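Products > Floor Covering > Office Carpet Tiles > Tralport 15

Last updated: 25th August

Tralport 15 is a carpet tile for offices, workshops and study rooms. It is made by Fustatik and sold in boxes of 14 tiles. The pile is low and dense, so the legs of tables stand straight and chairs with wheels can roll without much effort.

The tile has a heavy back and in most rooms it can be laid without glue. Only the first row and the tiles near the door should be fixed, for which we advise the Dursun adhesive pads. Please leave the boxes open in the room for one night before you begin. If the floor below is concrete, it must be clean and fully dry. 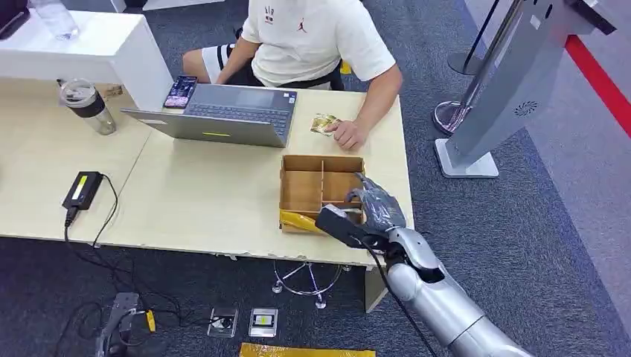

Dark blue-grey carpet under a long table.

The color is mixed from two yarns, and small threads and dust are less visible on it than on a plain black carpet. Between different production lots there can be a small difference in tone. We ask you kindly to order the full quantity at one time, plus 5 percent for cutting. Lots made before May have the old arrow mark on the back, but the size is the same and they can be combined.

For cleaning, a normal vacuum cleaner is enough. Coffee should be taken up with a dry cloth first, then with cold water. Do not use bleach. A tile with a bad stain can be lifted and changed with one from under a cabinet, where the color is also less used by the sun.

People often ask us whether the surface is pleasant without shoes. It is firm, not soft like a bedroom carpet. For long standing work we suggest the Holow underlay, which adds some comfort but makes chair wheels a little slower. 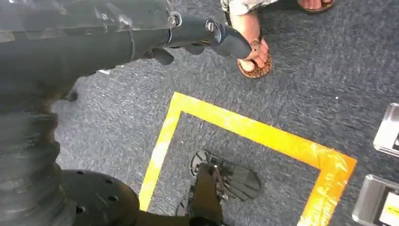
Ilgın Akbulut writes that she laid the tiles with the Holow underlay in one half of her studio and without it in the other half, and after one winter she prefers the side without. The joints stayed more tight there, she says, and her desk chair moves better.

Orders over 2000 tiles are delivered on pallets. Please write to Doğukan Oral for the delivery time and for free samples.

3 comments | 14 shares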